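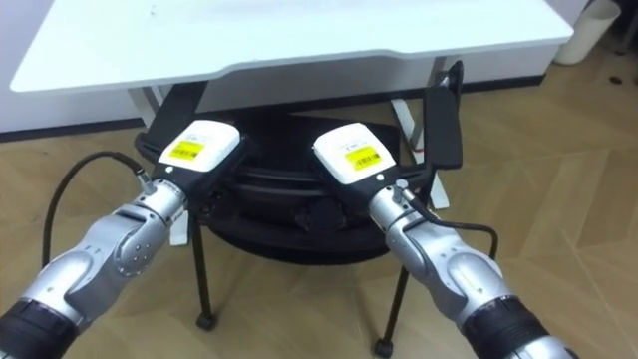
November, late, tea gone cold beside me

My shoulders are telling me I should have gone to bed an hour ago, but I promised myself I would keep this diary going through the whole of the table job, so a page it is, even if it comes out crooked.

Today was all low work. For two weeks we have been teaching the arms to do things on top of tables, where everybody likes to work, and now we have moved down to what goes on underneath. It is a different world down there! On top of a table you have light and air and room to swing an elbow. Underneath there are legs everywhere, and the top is always a little lower than your hand believes it is. I knocked the left wrist before I had even finished my coffee – a small knock, no marks, but I said a word that Anayeli heard through her headphones.

Anayeli Bañuelos drove the first session and I drove the second. I love watching her drive. She holds the handles as if somebody had passed her a pair of baby birds, and she breathes out every time she closes a gripper, and I swear the arms look calmer for it. When I drive I lean. I lean left when I want the left arm to go left, the way my father used to lean in his chair when he watched bowling, and of course it does nothing whatever except make my neck sore.

The count for the day was 183 good runs, which is the most we have managed between us since we started, and I wrote it on the whiteboard in the big green marker. The rule from Khoury is that a run only counts if you go in, do the job and come back out without touching a leg, and if you pause for more than 3 seconds it goes in the other pile. I argued about the pausing. People pause! If I am reaching for something low down at home I stop and think about it all the time. But Khoury's view is that the model learns the pausing too, and then you have a robot that hangs there thinking for no reason, and I have to admit I have seen ours do just that. In September it stopped over a teacup for so long that I went and got my lunch.

What I keep turning over is how much of this I can't put into words. Somebody from Itden called in the afternoon to ask how we decide which hand goes first, and I opened my mouth and had nothing. You just know. The one that's nearer, unless the other one is going to be in the way afterward, unless you want it in the way so you can steady something. I said all that, more or less, and there was a long quiet on the line and then he said he would put down "operator's choice." Fair enough, I suppose. Anayeli thinks we should both always start with the right hand so that the runs match. I think the arms should see both. We settled on a batch of each and will see what the training says, probably sometime next week.

Before lunch we tried guiding by hand too, with the motors gone soft so you can push the arm along like a tired child at the end of a party. I was down on the floor for that, on the folded blanket from the car, and it was the nicest 15 minutes of the day. You feel the weight of the thing. You feel where it doesn't want to bend. After that I went back to the handles and drove better, I'm sure of it, because my hands remembered where the stiff places were. I want to ask if we can do that every morning as a sort of warm-up. Griltberg will say it isn't on the schedule, and I will say put it on the schedule, and we'll go on like that until one of us gets hungry.

The last hour was poor. I was tired and had around 12 runs in a row thrown out, most of them for brushing the underside on the way back. It's always the way back. Going in, you're careful, and then the job is done and your mind is already out in the open while the arm is still under there. I made myself stop. The Dumon people only want clean ones and there's no sense in teaching it my bad temper.

Phoned Mom on the drive home and tried to explain it again. She asked if the robot says thank you. I told her not so far, and she said well then, you're raising it wrong, and laughed so hard she had to put the phone down.

For tomorrow: knee pads, the ones in the hall closet. Ask about the warm-up. Bring Anayeli her casserole dish back, it's been on my counter since Halloween. Slow down on the way out.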